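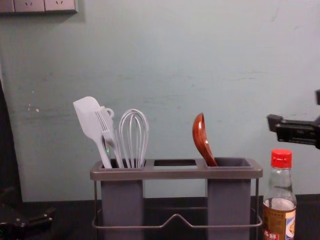 Fig. 1. Spatula, tined tool and whisk on the left, wooden ladle on the right.

Okeck Utensil Holder Set - README

Contents
Pictures of one grey utensil holder in a wire stand, loaded in different ways. Subset Nair covers 12 arrangements with 60 pictures in all. Notes are kept in a plain text file, one line per picture.

Positions
Left, middle and right are given as seen from the front of the holder. A tool belongs to the opening its handle goes into, even if the head leans over a neighbour.

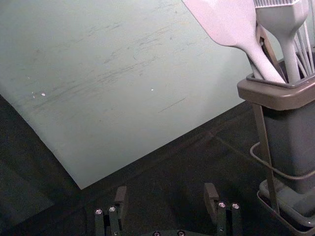

Fig. 2. Spatula head beside the pale green board. Scuffs and scratches on the board are left as they are.

Tool names
spatula - broad flat head, pale
whisk - wire balloon type
ladle - wooden, deep bowl
slotted - any tool with tines or slots, ring at the end of the handle

Colour is not recorded for the spatula, as it varies with the light. Boards, bottles and jars go under "other" with no position. 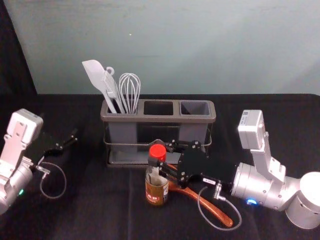

Fig. 3. Three tools on the left, middle and right empty. Entered as L3 M0 R0.

Known issues
Tools hidden behind another head are missed in 15 lines. Fixes go to Haziq Majimbun.

Last changed 22/04/2023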